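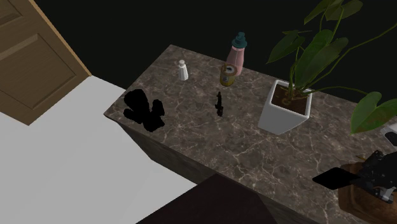

Occlusion is my favourite week of the whole course, and it's the one where your Week 3 planners will start to misbehave in interesting ways! Up to now the simulator has handed you the true pose of every object. From today you get depth and colour only, and you have to work out for yourselves what is on the counter. Take the yellow can standing in front of the pink bottle. A simple colour split gives you a nice clean can, but the bottle comes back with part of its lower body missing, and if you fit a box to what's left, the box is too short and its base floats above the marble. The planner then happily believes there's free space under it.

What we do about it

The trick in Zolano (our perception module, written mostly by Jocelyn Saludo) is to keep two maps going: cells we have seen to be empty, and cells we haven't seen at all. Many of you merged these in the last lab. Please don't! A hidden cell should cost the planner something, even if it isn't a hard obstacle. Start with a cost of 4 and see how the path changes as you raise it to 12.

Plants are harder again. Leaves are thin, they hang out past the pot, and depth readings along their edges are noisy. One convex hull around the whole plant is safe, but it swallows so much room that the arm may find no path to the bowl. Try a separate hull for the pot and a coarse voxel grid for the leaves (Gerd Schwerdtfeger's notes on Saragih have a lovely worked case of this).

Lab task, due 5/18/19

Run your planner on the kitchen set in Terkasmont with 100 random seeds. Report how many runs reach the pre-grasp pose over the bowl without contact. Last year's best group got more than 70, and I'd love to see that beaten.

Log the seed for every failed run. Half the fun is replaying them with the hidden cells coloured in, and you'll often spot the bug in a minute or two.

Reading: the Plelanell manual, the chapter on cost maps. Skip the part on moving obstacles, we'll get to it after the break.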